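Wednesday, July 18, 2018

Hot again. Woke at five, couldn't get back under, lay there listening to the fridge through the wall. Up in the end. Coffee, toast, the last of the plum jam. Writing this on my lap because the table is covered in swatches and I'm not moving them again till the choice is made.

So. The bathroom quote came in. Vodent want 71 more than last time for the same job, no explanation, just a new number at the bottom of the same sheet. Rang them. On hold. Rang off. Will try after lunch when whoever it is that picks up is back.

Forgot to say, the garden. Beans are up past the string now and falling over on themselves. Need more canes. Tomatoes green as anything, not one turning. Next door's are red already and I try not to look over the fence but I do look. Watered at six before the sun got on them. Something is eating the chard, holes the size of dimes, went out with the flashlight last night in my slippers and found nothing but one very small slug who I moved to the compost. Probably back by now.

Walked to the Mansour for bread. The rye was gone, took the seeded one. They've put the prices up on everything but the rolls. Stood in line behind a man buying eleven lemons one at a time, changing his mind over each. Then home the long way by the creek, hardly any water in it, mud cracked on the near side and a heron standing there like it was waiting on a bus.

Back to it. The real business of the day was the letters. I've put it off since October and there they were in the shoe boxes, 2 of them, taped shut. Grandma kept everything. Postcards, gas bills, a recipe for pickled beets on the back of a church bulletin, a receipt for a winter coat. I thought I'd do it by year and then half of them have no date, so I did it by handwriting, and that fell apart by ten when I found out my aunt's hand and my mother's were the same hand until they were twenty or so. Same loops. Same crossed sevens. I had a whole pile of one and it was both.

Started over. By paper this time. Blue airmail in one heap, lined in another, cards in a third. Better. Got through the blue by noon. 102 letters in the blue alone, I wrote it on the lid so I don't have to do it again.

Some I read, most I didn't. You get pulled in. One from the summer they had the farm stand, all about corn, the price of corn, who was buying corn, and then in the last line, very small, the baby is walking. That baby was my mother. I sat there a good while with that one. Put it on the shelf by itself.

Also a whole run about the flood, water up to the second step, then the third, then a gap of weeks and then one that says only we are all fine, send socks.
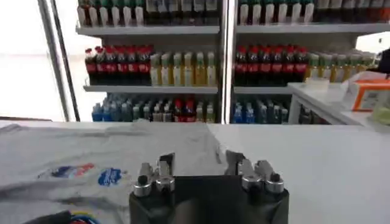

Why sort them at all, my sister wanted to know on the phone. Just put them in a new box and let the kids deal with it, she said, you'll be at this till Christmas, and anyway half of it is gas bills. I said the gas bills are going. She said then keep the one from the flood winter, because that was the year they had no heat and it ought to show. Which is a good point and I'd already thrown it in the bag. Went and dug through the bag. Found it under the tea leaves, bit brown on one corner, dried it on the windowsill.

She wants the beet recipe too. Told her I'd copy it out. She wants the real one. We'll see.

Lunch was standing up. Egg, seeded bread, too much salt. Rang Vodent again, got through, the woman was nice and said the 71 is for taking the old tub away. Fine. They could have writen that on the sheet. Said yes to it. They'll come when they come.

Afternoon, lined paper heap. Slower. These are the long ones, six and seven sides, pages out of order, ink gone the color of weak tea. Had the good lamp on with the curtains shut against the heat. Looked up archive folders on the Handport site, the kind with no acid in them, and nearly fell off the chair at the price. Looked at the cheaper Nurnent ones. Can't tell what the difference is. Read reviews for half an hour, one person gave them one star becuase the box came on a Sunday. Ordered a small pack of the cheap ones and went back to work.

My uncle always claimed there were 2,000 letters in that house at one time. The rest went in the move, I suppose, or in the stove. I'd believe it of Grandma, she wrote every night after dishes. I can't manage a diary four days running.

Stopped at five, eyes gone. Back stiff from the floor. Swept up the little bits of old tape, they'd stuck to everything, found one on the cat just now.

Supper beans and rice, first of our own beans, eight of them, cut up small so they'd go further. Ate on the back step. Still too hot to be indoors. Swifts very high up, kids down the block with a hose.

To do tomorow: canes. Library books, late already. Call my sister back about the recipe. Cards heap if there's time. Find the other roll of tape. Bins out tonight, not in the morning, they came early last week.

Going up now. Window open, fan on.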